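House Rules for a Robot Arm at Home

By Fionnuala Rafferty
Updated 17 December 2024

I keep these on the side of the fridge, under a magnet shaped like a pear. They began as one rule (don't) and have grown. Steal whatever is useful.

Clear the reach first. Swing the arm slowly through everything it can get to, by hand or at the lowest speed, and mark the edge with painter's tape. Anything breakable inside the tape is something you have agreed to lose.

Set the speed to 25 percent for any job it hasn't done before. You will be bored. Leave it there until the job has gone right 50 times, then turn it up a little. I did not do this with the gravy boat.

Know where the stop button is with your eyes shut. Mine came on a short cord that put it on the far side of the arm, a choice I'd like to discuss with someone at Skandton. Catríona Dolan, who shares the workshop and most of my opinions, bought a longer cord and screwed the button to the front of the bench. Press it once a week to make sure it still does something.

One person drives. If two people want to give instructions, one of them makes tea.

Lids on. Any bottle near an arm gets its cap screwed down all the way, and "I'm about to use it" doesn't count.

Cables get checked before power goes on. Look for a loop that hangs low enough to catch a corner, and run the arm to both ends of its travel while you watch the cable and ignore everything else. The Bakard ties are fine for this. Leave slack at every joint — a cable that looks tidy when the arm is folded will be tight when it isn't.

Sleeves up, hair back, lanyards off. Same as the drill press.

Wipe the grip pads with a damp cloth at the end of the day. Flour and sawdust both turn them into skating rinks. Dish soap is all right, furniture polish is a disaster, and I can give you the date if you want it.

Start with soft things. Dish towels, socks, a sponge. You can't dent a sock.

Write down what went wrong. We have a school notebook with 41 entries in it, several of which just say "again." It settled the argument over whether the left arm drifts when it's cold. (It does. Give it ten minutes in April and longer in winter.)

Then there are books, which get a section to themselves since they cause the most trouble.
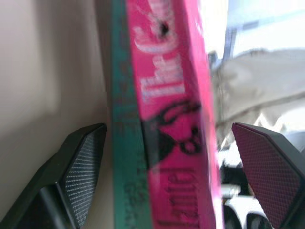
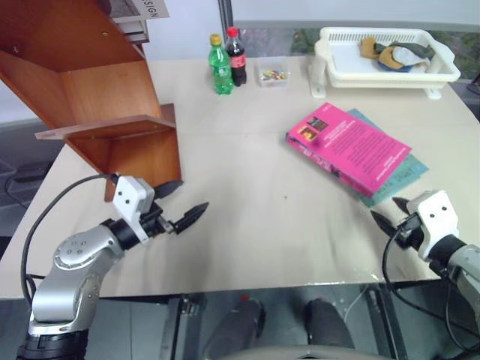
Books are worse than glasses, in my experience, as a glass at least keeps its shape while you pick it up. The rule in our house is paperbacks you don't love, and never a library copy. Pick it up closed, squeeze as gently as will hold, and lift straight up before you go sideways. A book held upright with a finger on each side, the way the pink one is, should be moved slower than you think, and I'd want a clear patch of table waiting for it. Don't stack more than 2. If the covers start to bow, the grip is too hard, and if the book slides, clean the pads before you touch the settings. Catríona puts a rubber band around hers. I consider this cheating and have started doing it.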